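How a Robot Learns to Pick Up a Bottle

The robotics club at Akstead Middle School meets after lunch in January and keeps going until the school year ends. This year the club has one big job. It has to teach a robot arm to move bottles between a crate and a tray without dropping any of them.

You might think that sounds easy. You can pick up a bottle while talking to a friend. Your eyes, your arm and your fingers all work together, and you hardly notice. A robot has to be told every part of it.

The club does its practice on a computer first. It uses a simulator, a program that works like a video game with very careful rules about weight, speed and bumping into things. The pretend workroom in the program is called Stukholm. Club members write the instructions, press start and watch what the arm does.
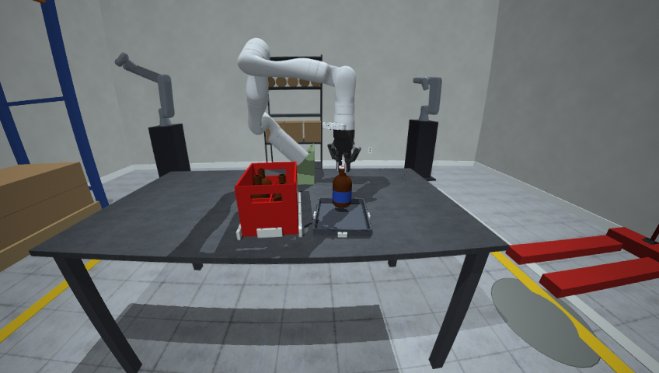 Anoma Selvanayagam is in seventh grade and writes the part of the program that moves the arm. She breaks the job into small steps:

Move the gripper until it is over the bottle.
Go straight down.
Close the fingers.
Go straight up.
Move to the next spot.
Go down and open the fingers.

Each step needs numbers. How far down is "down"? In the club's first program, Anoma told the arm to go down 120 millimeters. That was too far, and the gripper hit the bottle cap. She changed it to 100 millimeters and tried again.

A robot arm bends at its joints, a bit like your shoulder, elbow and wrist. To move the gripper in a straight line, several joints have to turn at the same time, each by a different amount. The computer works out those amounts with math. Try it yourself: hold your hand flat over a desk and lower it straight down. Watch your elbow. It moves too, even though you were only thinking about your hand.

The part that holds things is called the gripper. It has two fingers with joints of their own, and a motor makes them open and close. Gwion Mostyn, an eighth grader, is in charge of this part. He has to choose how hard the fingers squeeze. If they squeeze too lightly, the bottle slips. If they squeeze too hard, a real glass bottle could crack.

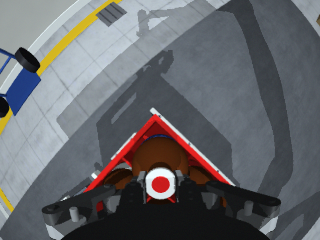

Gwion tests one change at a time and writes each one in a notebook. If he changed the squeeze and the speed together and the bottle fell, he would not know which change to blame. Scientists work this way too.

The simulator is good for making mistakes. When a bottle tips over, the club presses reset and everything goes back to its starting place. There is no broken glass to sweep up. The club has run its program over 2,000 times this year – far more tries than it could fit in with real bottles.

A simulator does not get everything right, though. Real bottles can be damp or a little sticky, and real motors can be slow on a cold morning. A program that works on the screen still has to be tested on a real machine. The club will do that in spring at the Himuvville Student Robot Meet, where each team gets 300 seconds to move as many bottles as it can.

Words to know

Gripper: the part of a robot that holds things.
Joint: a place where a robot arm can bend or turn.
Program: a list of instructions for a computer.
Simulator: a computer program that copies how things behave in real life.

Try this at home

Ask a friend to be the robot. Put a plastic cup on a table and give your friend instructions for picking it up – one small move at a time, such as "open your fingers" or "move your hand left." Your friend must do only what you say. Then trade places.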